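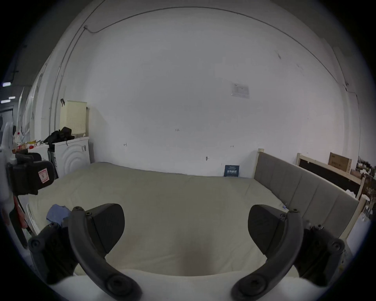
**Ticket 274: smart thermostat, back bedroom**
Opened 9/22/20 by Kiros Woldemariam
Status: open, in spirit

Thermostat (a Greltik, bought on sale, which should have been my first clue) reads 85 all night. The room is not 85. I slept in a sweater.

**Tried so far**

- Restarted it. Still 85, but with a cheerful chime.
- Held the reset button for 10 seconds, as the manual says. It switched to Spanish.
- Called Greltik support. They asked if I'd considered that the room might be warm.
- Swapped in new batteries. The chime got louder.

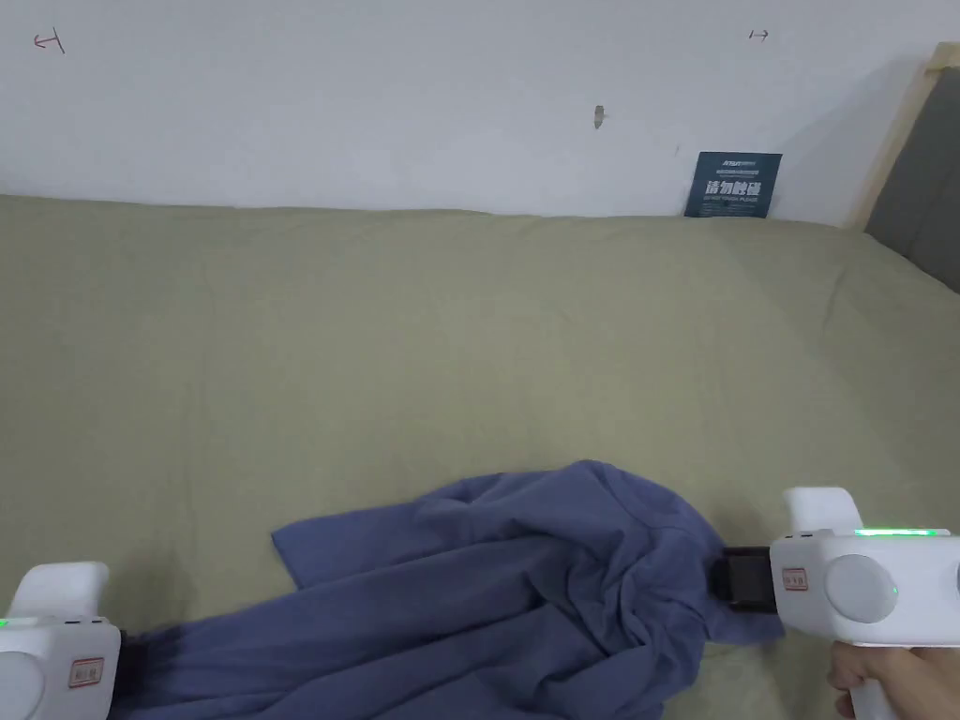 Lutwood, who handle the warranty, replied that the sensor "self-corrects over time." I asked how much time. They sent me a survey.

**Update:** Went back through the app and found the home location set to Pratcombe, where I haven't lived since January. Changed it. Reading dropped 2 degrees, so I'm told we have progress.

**Next step:** Biwott branch says they'll swap the sensor if I bring in the receipt and the original box. I have the receipt. Leaving this open while I look for the box, and the sweater stays on.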